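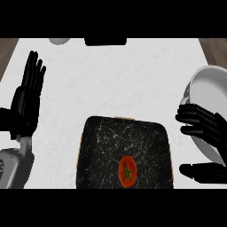 Ganwood Countertops
Frequently Asked Questions

Last updated Wednesday, January 30, 2019

Ordering and prices
Measuring and installation
Care and cleaning
Repairs and warranty

ORDERING AND PRICES

What kinds of countertop do you sell?

We cut and install marble, granite, quartz and soapstone. We also do butcher block in maple and walnut, but only for islands and only when we are doing the rest of the kitchen. We don't carry laminate or tile.

Do I need an appointment to see slabs?

Not at the Lesesen showroom. Walk in during open hours and someone will take you through. The slab yard in Auer is by appointment only, as forklifts are moving there most of the day. Closed-toe shoes are required in the yard. Children are welcome in the showroom but can't go into the yard.

How do I get a quote?

Send us a sketch of your kitchen with the length and depth of each counter run. Mark where the sink and stove go, and tell us which stone you have in mind. A drawing on notebook paper is fine. We send quotes by email, usually within two business days. A quote from a sketch is an estimate, and the final price is set after we measure.

What does the quote include?

Material, cutting, one standard edge, one sink cutout, delivery and installation. Removal of your old countertop is a separate line. So are extra cutouts, backsplashes, and any edge from the second page of the edge chart.

Why does marble cost so much more from one slab to the next?

Color and veining. A white slab with light gray veins spread evenly across it is easier to match at the seams, and more people want it. Slabs with brown or rust areas are often cheaper even though they come from the same quarry. Thickness matters too. Two slabs with the same name can be priced quite differently, so please go by the tag on the slab and not the name.

Can I pick my exact slab?

Yes, for marble, granite and soapstone. We put your name on it and hold it once the deposit is in. Quartz is factory made and comes by color number, so there is no slab to pick, but we can show you a full sheet of most colors in Auer.

How much is the deposit?

20 percent of the quoted price. The rest is due on the day of installation. The deposit can be refunded up to the point where we cut the stone. After that it can't.

Do you take remnants back or sell them?

We sell them. Remnants are kept along the back fence in Auer and are good for vanities, small desks and fireplace hearths. If you want the leftover from your own slab, tell us before cutting day and we'll deliver it with the job. Otherwise it goes to the fence.

MEASURING AND INSTALLATION

When can you come out and measure?

After your base cabinets are in place, level and screwed to the wall. We can't measure from plans. The sink and faucet should be at the house when we arrive. If you are buying a new cooktop, we need that as well, or the printed cutout sheet that comes in the box.

Is there a charge for measuring?

$125, taken off your final bill if you go ahead with the job. Addresses in Doreck and beyond pay a travel charge on top, which we will tell you when you book.

How long after measuring will it be installed?

Allow 20 business days. Quartz is often quicker. June is our busiest month and we don't promise dates then until the stone is in the shop. If you are planning a party or have relatives coming, please tell us at the start.

How long does the installation take?

Most kitchens are done in one visit. The crew needs a clear path from the street to the kitchen and somewhere to park the truck. Please empty the drawers and the top shelf of the base cabinets. Take down anything hanging on the walls nearby.

Will there be dust?

Some. Nearly all cutting is done in our shop with water, but faucet holes and small adjustments are made at the house. The crew uses a vacuum at the drill. If you have an open floor plan, you may want to put a sheet over the sofa.

Will you protect my floors?

We lay runners over wood and tile from the door to the kitchen. If your wood floors have been refinished in the last two weeks, call us and we will move the date. New finish can stick to the runners.

Do you hook up the plumbing?

No. We set the sink and drill the faucet holes, and that is where our work ends. Book your plumber for the day after installation. The sealant around the sink has to set overnight before anything is attached to it.

Will I see the seams?

You'll be able to find them if you look. We fill them with epoxy colored to match and place them where they show least, usually near the sink or at a corner. On stone with strong veins running in one direction, a seam is more noticeable. You approve the seam positions on a drawing before we cut.

How far can the counter overhang at an island?

It depends on the thickness of the stone and what is under it. Anything deep enough to sit at comfortably usually needs steel brackets. We supply and fit those, and they are priced with the quote if you tell us you want seating.

CARE AND CLEANING

What should I clean my marble with?

Warm water, a few drops of dish soap and a soft cloth. Rinse with a second cloth and dry it. Do not use vinegar, lemon cleaners, bathroom cleaners or scouring powder. All of these will dull the polish.

What is etching?

A dull spot left by acid. Lemon juice, wine, tomato sauce and some sodas will all do it, and it can happen in under a minute. It is a change in the surface of the stone, so wiping won't remove it. Sealer doesn't prevent it either. If this would bother you, look at a honed finish, where the marks show much less, or at granite or quartz.

How often do I seal it?

Marble once a year in a kitchen, every other year in a bathroom. Granite varies. Put a spoonful of water on the counter and leave it for 20 minutes. If the stone has gone darker under the water, it is time to seal. Quartz never needs sealer. Soapstone doesn't need it either, though some owners like to oil it for a darker color.

Can I put hot pans on it?

Use a trivet on all of them. Granite and soapstone will take a good deal of heat, but we have replaced cracked pieces of both. Quartz contains resin and can scorch, and a scorch can't be polished out.

How do I get an oil stain out?

Mix baking soda with a little water until it is like thick frosting. Spread it over the stain, cover it with plastic wrap and tape down the edges. Leave it for a day, then remove the wrap and let the paste dry completely before you wipe it off. Old stains may take three or four rounds.

Can I cut directly on the counter?

You can on granite, but it will ruin your knives. Marble and soapstone will scratch. Use a board.

REPAIRS AND WARRANTY

Can a chip be fixed?

Usually. Save the piece if you can find it and put it in a labeled envelope. Small chips at the sink edge are filled with colored epoxy at the house. Send a photo with a coin next to the chip so we know which kit to bring.

Do you repair counters you didn't install?

In Lesesen and Auer, yes, if the stone is natural. We don't repair other companies' quartz.

Can you repolish dull marble?

Yes. A full kitchen takes one day and the stove and sink can't be used while we are there. We can also change a polished top to honed. Going the other way takes longer and costs more.

What does the warranty cover?

Our cutting, seams and installation, for as long as you own the house. It doesn't cover etching, stains, heat damage, or cracks from the house settling. Quartz also has a maker's warranty, and the card will be in the folder we leave with you.

I lost my folder. Can I get another?

Yes. Give us the address of the job, or the job number from your bill. We keep drawings and slab records for every kitchen. Older jobs are on paper, so allow a few days for those.

Who do I call about a problem with an installation?

The Lesesen showroom, extension 57. Leave a message if no one picks up. The Auer yard doesn't have access to service bookings.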